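The Rack Beside the Sink

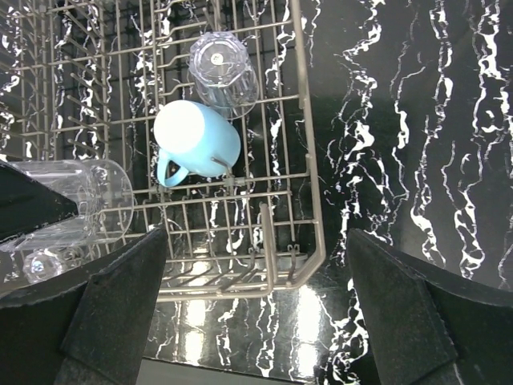

Most of us buy a dish rack once, in a hurry, and then live with it for years. The one in my kitchen in Trostbridge came from Gunn, a hardware store on the main street, and cost less than lunch. I had no plan for it beyond somewhere to put the mugs.

Mugs are the hard part. Plates stand up between the tines and stay there. A mug has a handle that catches on the wire, so people lay it on its side, and then water collects in the curve. Upside down is better if the rack has a flat stretch of grid. Plastic tumblers are lighter and tip over when something heavier goes in next to them, so I load them last.

Coated wire holds up well until the coating chips. After that, rust gets in at the joints and leaves brown dots on the cups. Surkach sells a wire rack for 24 dollars and Avside has a steel one for 90. I used the cheaper one from March until the fall and found no chips, though one corner foot came off twice and had to be pushed back on.

The counter matters too. Glossy black with white veins looks good in a showroom, but every dried drop shows on it. A tray under the rack helps. So does a folded towel, if you change it every day.

I empty the rack before bed. With a full load, cups and all, it takes around 20 minutes to wash up and put away what dried earlier. Big pots never go in. They get wiped and go straight back on the stove.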